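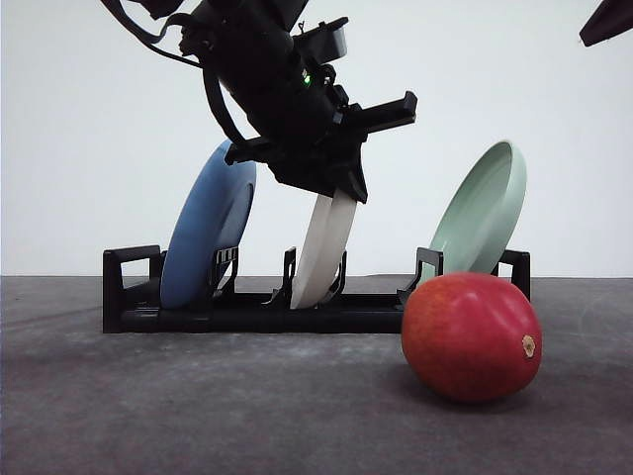

Ticket 206
Product: Rallis dish rack, black
Reported problem: plates lean in the slots, rack shifts when a plate is lifted out
Status: closed

Original message

I bought the Rallis rack from the Genden store for our dinner plates. It went together without trouble and it looks fine on the counter, but the plates don't stand up straight in it. Every one of them tips over to one side. With three plates in, the rims end up closer together than I would like, and twice now I have chipped the glaze on a blue one taking out the plate next to it.

The second thing is that the rack moves. If I lift a plate straight up it mostly stays put. If I pull the plate toward me even a little, the whole rack comes with it. I tried a folded dish towel underneath and that made it worse.

The plates are Plulteta, 21 cm across, in white and blue. Is the rack meant for a different size?

First reply from support

Thank you for writing. A 21 cm plate is inside the range for this rack. Some lean is normal. The slots are wider than a plate is thick so that stoneware and shallow bowls will also fit, and a thin plate will rest against one side of its divider. It shouldn't lean far enough to touch the next rim.

Please check the following and let us know what you find.

1. Take everything off the rack and set it on a flat, dry surface. Press down on each end. Note if it rocks.
2. Turn the rack over and look for the rubber feet. There should be one at each corner.
3. Push each divider down firmly. They are a press fit and can sit a little high if they weren't pushed all the way in.
4. Measure the gap at the top of one slot and write back with the number.

Customer's answer

No rocking. Two of the dividers were high, and they went down with a click when I leaned on them. The gap at the top of the slot is 7 mm. The plates still lean, though less than before.

There are no rubber feet. I checked the box and found them taped under the cardboard insert, in a small clear bag. I had no idea they were in there. The instruction sheet doesn't mention them.

Second reply from support

The feet are the reason the rack slides. Wipe the underside with a little dish soap and water, let it dry completely, then press one on at each corner and leave the rack empty overnight. We have passed along your note about the instruction sheet.

For the lean, 7 mm is correct. Face all the plates the same way, so that they tip in the same direction. If one faces left and the next faces right, the rims meet in the middle. Lift each plate up until it clears the dividers before moving it sideways or forward.

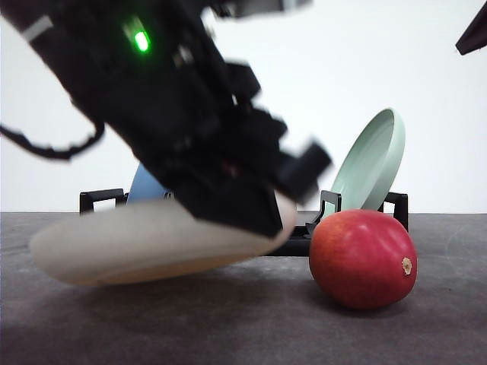
Modholm – September 2021

Follow-up added to the ticket by support.

The customer asked if a plate needs to come all the way out of the rack before it is tilted. Yes. The cream-white plate is well tipped over here, and it is in front of the rack, with the other two still in their places behind it. Tilting a plate while its lower edge is still in the slot pushes the divider sideways, and over time that loosens the press fit.

Keep some space free in front of the rack for this. A piece of fruit like the red apple is no problem, but glasses are better kept somewhere else.

Last message from customer

Feet are on and the rack stays where it is. Plates all face left now and the rims don't touch. One divider has come up again slightly – I can push it back down by hand, but please send a spare if you have one.

Spare divider sent. Ticket closed.

We use cookies to remember your region and ticket number. By continuing you accept our cookie policy.

© Genden Support | Contact | Back to top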